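3. 식재료의 임시 분류 및 배열

3.1 적용 범위
본 절은 Kekia 생활관 708호 입실자가 조리 공간 외의 장소에서 과일과 채소를 분류할 때 따라야 할 절차를 규정한다. 침대 등 섬유 제품 위에서 작업하는 경우에도 동일하게 적용한다. 육류, 어패류 및 개봉한 가공식품은 본 절의 대상에서 제외한다.

3.2 준비물
- 비닐 시트(침구 보호용)
- 채소용 접시
- 마른 행주 2장
- Clolta 보관 상자

3.3 시트 설치
1. 이불과 베개를 침대 머리 쪽으로 옮긴다.
2. 침대 커버의 주름을 편 후 비닐 시트를 펼친다. 시트가 매트리스 전체를 덮을 필요는 없으나, 식재료를 놓을 면은 빠짐없이 덮어야 한다.
3. 시트의 가장자리가 접혀 들어간 곳이 없는지 확인한다.

참고: 시트에 남는 잔주름은 사용에 지장이 없다. 다리미 등 열기구로 주름을 펴서는 안 된다.

3.4 식재료 배치
1. 잎채소를 먼저 접시에 담아 시트의 안쪽에 놓는다.
2. 사과, 귤 등 낱개 과일은 한 개씩 집어 옮긴다. 여러 개를 한꺼번에 쏟아 놓지 않는다.
3. 과일을 내려놓을 때에는 시트 면에 가까이 가져간 다음 놓는다.
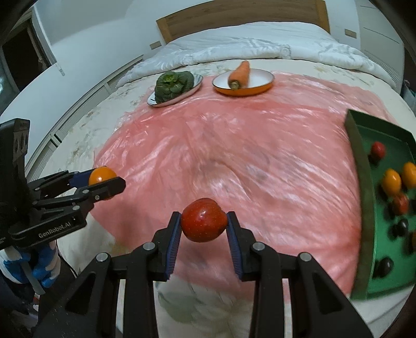 문: 과일은 분류하기 전에 씻어야 합니까?
답: 씻지 않은 상태로 분류하고, 세척은 먹기 직전에 하십시오. 이미 씻은 과일은 행주로 물기를 완전히 닦은 후 시트에 올려야 합니다.

주의: 껍질이 터지거나 무른 과일은 시트에 올리지 말고 별도의 용기에 담는다. 과즙이 침구에 묻은 경우에는 즉시 작업을 중단하고 제6장의 오염 처리 절차를 따른다.

3.5 배열 및 점검
1. 채소 접시는 시트의 안쪽에 두고, 과일은 시트 가운데에 모은다.
2. 당근과 같은 뿌리채소는 잎채소와 접시를 달리하여 담는다.
3. 오렌지와 자두처럼 크기가 다른 과일을 함께 둘 때에는 작은 과일이 큰 과일 밑에 눌리지 않도록 한다.
4. 과일은 쌓지 않고 한 층으로 놓는다. 간격이 일정할 필요는 없다.
5. 배열을 마치면 품목을 확인하여 Rautiainen 식재료 기록표에 기입한다.
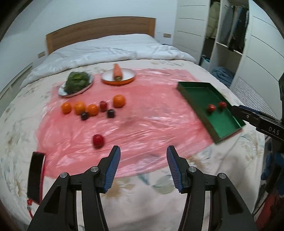 그림 3-2. 채소 접시와 과일의 배열

3.6 정리
1. 과일을 먼저 보관 상자에 옮기고, 채소 접시는 마지막에 치운다.
2. 시트는 네 귀퉁이를 가운데로 모아 들어 올린다. 흙이나 잎 부스러기가 침대 커버에 떨어지지 않도록 한다.
3. 시트를 중성세제로 닦고 그늘에서 말린 후 접어서 보관한다.

주의: 물기가 남은 시트를 접어 보관하면 곰팡이가 발생할 수 있다. 찢어진 시트는 재사용하지 않는다.

3.7 문의
시트 교체 및 보관 상자의 추가 지급은 Greltex 생활지원실(내선 269)로 신청한다. 본 절의 내용에 관한 문의는 지침 관리 담당자 Diarmuid Ó Briain에게 서면으로 제출한다.

개정일: 2023년 10월 30일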